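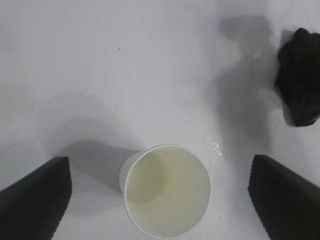

An empty paper cup.

The borrowed cup and the people who don't bring it back

By Godfrey Gachanja

I have been asked to be excited about the Fira cup since January, and I have tried. The Fira cup is hard, gray and reusable. You pay a two-dollar deposit for it at any of the 13 coffee counters in Grulley that signed up, you drink from it, and you return it to the same counter or to one of the others. It gets washed and goes out again. The paper cup, we are told, is on its way out.

I buy coffee most mornings at Geerts, by the bus station, and I like the people there. They joined in the first week. There is a sticker on the door and a green crate by the napkins where the used cups go. I have looked into that crate on a lot of mornings. Usually there is a cup in it.

The city's own spring update says that 1,336 Fira cups went out in the first stretch of the program and that 62 percent came back. The update presents this as good news. There was a drawing of a leaf next to the number. I read it the other way. More than a third of the cups are in somebody's kitchen, or under a car seat, or in the trash, and each of those was a much heavier piece of plastic than the thing it replaced. A reusable cup has to be used many times before it beats a paper one on materials and energy. How many times depends on who did the math and who paid for it, and I've seen enough answers to distrust all of them. But every one of them is bigger than one.

Supporters say that people will learn. Maybe. I notice that the people who need to do the learning are always the customers, and they are in a hurry. Think about who buys coffee to go. They are walking to a train, or they have a kid in the back seat. They chose to go precisely so they wouldn't have to sit there until the cup was empty. A system that asks them to come back later with a dirty cup in their bag has misread what they were paying for. I count myself here. I have 3 of these cups on the shelf above my sink and I have every intention of returning them, and I've had that intention for weeks.

Then there is the washing. Geerts has one small dishwasher and it was busy before any of this. So the cups go out by van to a wash plant run by Lodar, on the far side of the river, and come back in sealed trays. I asked the program office how far the van drives in a week and got a friendly email that didn't say. I asked again and got the same email. It may be that the van is full every trip and the route is short and the whole thing makes perfect sense. If so, I would put that in the update, where the leaf is.

I don't want to be mistaken for a friend of the paper cup. Most of them have a thin plastic lining that makes them a pain to recycle, and whoever decided to print a recycling symbol on something most towns won't take has a lot to answer for. They blow around the bus station. They fill the bins by nine in the morning. I would be glad to see fewer of them.

What bothers me is how quickly we reach for a program. There was a cheaper idea on the table when this was being discussed, and it got about a minute of attention at the public meeting I went to: charge for the paper cup. Put a quarter on it, print it as its own line on the receipt, and let the shop keep the money. No van, no crate, no app with a map of crates. The objection was that it would feel like a punishment - and it would, a little. I suspect that is why it would work. People dislike paying a quarter for a cup far more than they enjoy getting two dollars back for one.

And some of them would do what my mother did for years with her thermos, which was to wash it at home and carry it around. It had a dent in it. It held soup on Sundays. There was no logo and no launch.

The Fira contract is up for renewal, and I expect it will be renewed. Things with a sticker on the door usually are. But before the city adds counters, I would like to see three plain numbers published every month: cups out, cups back, and miles driven. If they turn out well I will write another column and say so, with my name on it. I'd also like a crate at the bus station itself, open late, so a person coming home at seven in the evening has somewhere to leave the thing. I asked about that too. It is under review.

In the meantime I've started carrying my own mug. I forgot it twice last week.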